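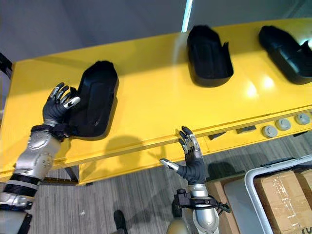

tpruitt
Black shoe molds, matte finish, open shell with a flat rim. Do you store them rim down or on racks? Mine warp at the heel end.

kowalczyk_r
Rim down on a flat surface, gaps between them. Never stacked.

Rafferty V
Disagree. Rim down traps moisture. Use racks, heel up.

kowalczyk_r
96 shells, 2 warped. Both had been on racks.

tpruitt
What table finish?

kowalczyk_r
Gloss paint. Wipes clean, but it scratches.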